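Sorting cloths and small supplies

I put off the cloth sorting until July, when the shelf at home stopped closing. The rule I settled on is simple. Cloths live in open baskets by use, and small supplies stay in their original packaging until they run out.

For the baskets I wanted perforated sides, so air gets to the fabric, and a rim thin enough to grip with one hand. Falomley sells a rectangular one that meets both conditions. Fill it past the rim and the top cloth slides off whenever the basket is moved — I limit mine to 10 folded cloths now.
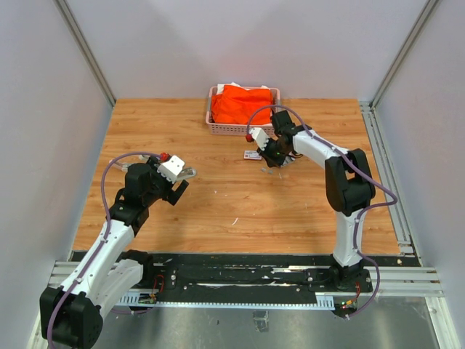 Pink basket, orange cloth, with a white one behind it.

Folding matters less than I expected. Kiều Châu folds in thirds and I fold in quarters, and the difference in height after 48 hours under load was too small to measure with a ruler. Color is more useful. Bright cloths are for wiping and white ones are for drying, and the two get washed separately at 128 °F.

Small supplies are a different problem. I used to decant everything into clear jars from Nulness, and within a month I could no longer tell which staples fit which stapler.

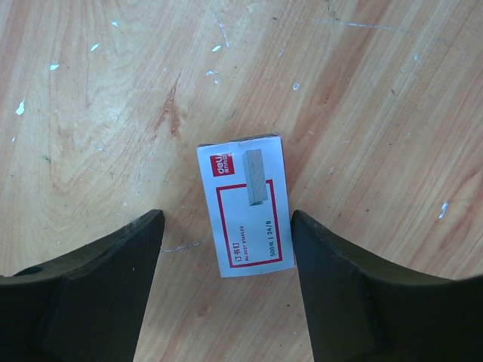 A 24/6 staple goes into the desk stapler and nothing else I own, so the size has to stay readable. The cardboard box already does that job. I store boxes flat, printed side up, in a drawer 17 inches wide, and open a new one only when the old one is finished. Bình Phí keeps his on edge to save space, but then the label has to be on the narrow side.

Next on the list is the tape drawer, where three rolls have lost their cores.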